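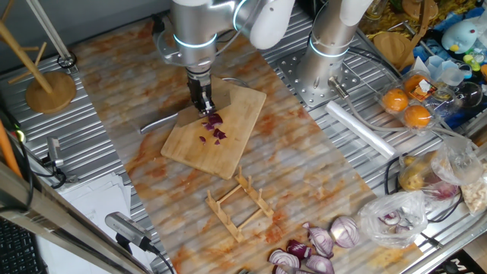
4.2 What passengers knew before they packed

The forms were handed out at the Mirnermont ferry terminal in November, in the hall where passengers wait for their bags. We collected 1,628 completed forms. On the first question, whether the passenger had read the list of restricted goods before leaving home, 503 answered yes and 1,122 answered no. Three left it blank and are not counted in what follows.

Passengers who had read the list mostly found it on the Trekix booking page. The printed leaflet was mentioned far less often, and several people said they were given it only after boarding. Kahsay found the same pattern on the Fikre route, where the leaflet was also handed out late.

The second question asked which household goods a passenger would declare. Meat and plants were named most. Kitchen knives (Figure 2) caused the most doubt - many passengers wrote that a knife packed for cooking should not count as a weapon, and the list does not say either way.

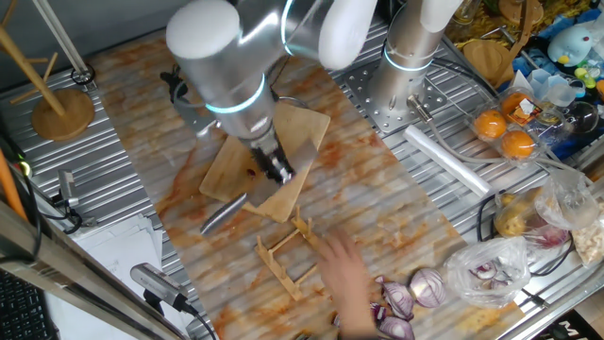 Figure 2. Kitchen knife held in a gripper over a light wooden cutting board.

Fresh produce was the other weak point. The list bans "vegetables with soil attached," and passengers read this in different ways. Some took it to cover all root vegetables, and others thought that anything washed or peeled was allowed.

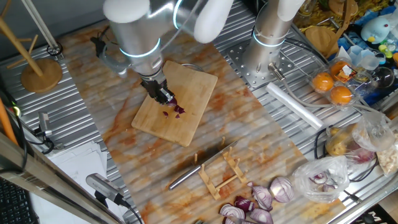
The officers we spoke with did not agree among themselves on this point, and the Stasilance handbook they work from repeats the wording of the public list. We coded an answer as correct if it matched the written rule, even where practice at the desk was different. Wubit Kahsay coded the open answers. The version of the list used for coding is the one posted on 5/26/26.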